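Notebook, Tindberg workshop, July 3, 2023
Shelf life of oat granola after opening, second round
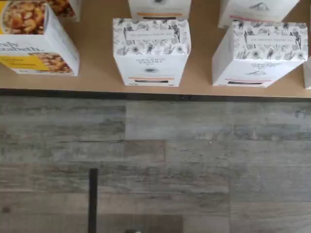 Why does granola become soft before it tastes old? The oats take water from the air much faster than the oil in them goes rancid, so the crunch is lost first.

Today I weighed the open samples from the May batch again. Each dish had 50 g at the start. The dishes in the dry cupboard changed very little. The ones near the sink gained weight every time I checked, and the Shemweta mix gained the most. I think it is the honey, but I have not proved it yet.

Alaric Lyons asked if we can dry the soft granola again in the oven. I tried 106 °C on one tray with the fan on. The oats came back crisp, but the raisins became hard like small stones. Next time I take the raisins out before and put them back when the tray is cool.

Balance: the Standa scale was drifting this morning. I let it warm up for 60 minutes and checked it with the 1000 g weight, then it was fine. Please do not move it to the other bench – the air from the door disturbs it.

Jars: the Ploslow lids close better than the clips we used before. One lid has a crack in the rubber, I marked it with red tape.

To do: repeat the oven test at a lower heat, buy more silica bags, and ask Alaric for his old humidity notes. The two dishes without labels I will throw away.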